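Section 4: Sorting a Mixed Bin

The Prinda kitchen sorting program picks loose items out of a bin one at a time. It does not wash, dry or put things away in drawers. Plan on a person doing those steps.

Before you start

1. Place the bin on a flat table within reach of the arm and clamp it.
2. Spread the items over the floor of the bin. Piles slow the program down.
3. Check that the cables on the arm can move freely over the bin walls.
4. Stand outside the marked area and press Start on the Flirkik panel.

CAUTION: Never reach into the bin while the arm is powered. Press Stop and wait for the light to go out.

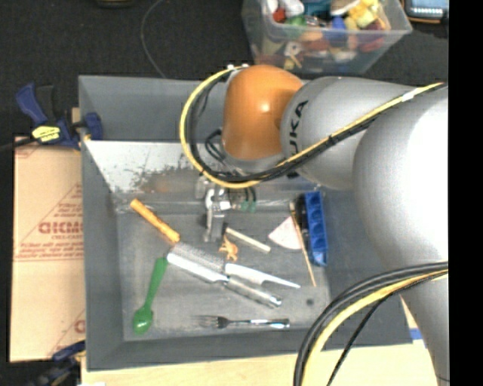

Figure 4-2. Gripper over a bin of mixed utensils and small items.

What to expect

Spoons and other thick plastic items are the easiest. A fork lying flat is harder, and so is a knife or any thin blade. In our kitchen trial, 17 items took almost four minutes, and 2 had to be taken out by hand. A person can clear the same bin much faster.

5. If a pick fails, the program tries again twice and then skips the item.
6. When the panel shows Done, press Stop and remove skipped items by hand. Hold graters and knives by the handle.
7. Enter the skipped items in the log.

NOTE: The program cannot tell a clean utensil from a dirty one. Do not mix them in one bin.

Send log sheets to Roy Dobson. Questions about gripper settings go to Floarea Pîrvu.

Revised August 5, 2026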